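Liria Open Games – tickets and seating
Thread: Day tickets vs session tickets at Fontes track

fontes_lane4
Has anyone managed to get a straight answer on whether the Monday ticket covers both sessions? The page says "admission to the track" and leaves it there. Last May it was a day ticket and you could go out for lunch and come back in.

nives_c
It's per session this year. Morning and evening are sold separately, and they clear the stands at 2. I asked at the Illville box office window and the woman checked it on her screen for me.

oldhurdler
I'd want to see that in writing. The Illville window also told me in May that the pole vault was indoors.

nives_c
Fair, but she turned the screen around and I read it myself. Two separate lines, two separate prices.

oldhurdler
Prices for the whole stand or just the covered part? The covered part has always been sold differently. It holds 1,000 and they treat it like it's a private club.

E. Costa
Covered stand is 1,000 seats on paper. Take out the press rows and the team block and see what you can really buy. I've been going to Fontes since it had a cinder track and I have never once been offered row A.

fontes_lane4
So if I want to see the 800 heats in the morning and the final in the evening I pay twice? For the same seat?

nives_c
Not even the same seat. It assigns you a new one for each session.

violag
The reason they give is cleaning. I don't buy it. They've sold one ticket for the whole day for years and the place was swept fine. Splitting the day means they sell the cheap heats to people who only want the final, and call it choice.

LeoCatt
Disagree with Viola on this one. I have a job. I can't get there before 5, and under the old system I paid full price for half a day. Evening only suits me.

violag
Then sell an evening ticket AND a day ticket. They used to do that for the swimming.

LeoCatt
They did, and the day ticket was 20 and hardly cheaper than two singles would have been. You're remembering a bargain that wasn't one.

oldhurdler
It included the program. Now the program is extra, and it's a leaflet.

anitha_ch
Different question, sorry. Is the Draltico site the only place to buy? It put me in a line, let me pick two seats, then threw me out at the payment page and kept the seats grayed out. Support says they "will be released." No time given.

E. Costa
You'll get them back when the session is over. Go to the window.

nives_c
Mine were released overnight, to be fair to them. I tried again before breakfast and it went through. But print the confirmation, the phone version wouldn't open for my brother at the test meet.

LeoCatt
It opened fine. I had no signal.

nives_c
Same result, Leonardo. You stood outside through the whole long jump.

fontes_lane4
OK, I've written to the organizers asking two things: is re-entry allowed within one session, and does a morning ticket count for anything in the evening. Will post the reply word for word if one comes. I'm not buying until then.

oldhurdler
Don't hold your breath. I wrote in May about the pole vault.

anitha_ch
Tried again this morning from home, still grayed out. I'll go to the window on Monday and ask about re-entry while I'm there.
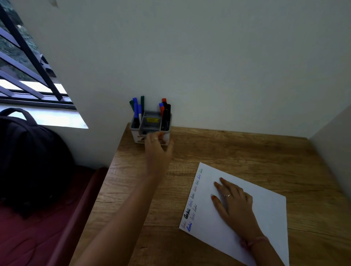 The desk by the window, morning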